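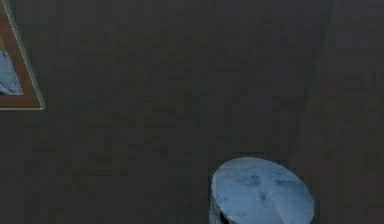 Why my agent was lost in the gray wall

In July I moved my small navigation project, Tejada, to a new simulator. The planner was fine, but the localization jumped two meters to the side in the middle of a room. I blamed the planner for too long.

The reason is simple. A plain dark wall gives the feature matcher almost nothing. I ask for 3000 keypoints, and on such a wall I got 8, most of them compression noise. A bit of picture frame and a pale round top do not hold the pose alone.

Wood is a different problem. Short boards in staggered rows give many corners, but they all look the same, so the matcher is happy and wrong – this is worse for me than no match.
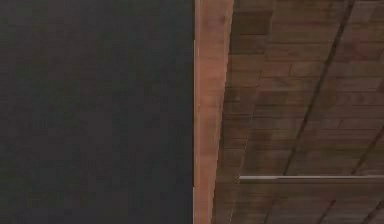 What I changed

Now the filter drops a view with too few good matches and trusts odometry until the next one. I also compare the second best match, as Soledad Cifuentes suggested. The jumps are smaller. I still see them near corners.

2 comments · Share

Last updated: July

Related posts
Reading depth maps without fear
Imside: my logging tool
Planner costs, second try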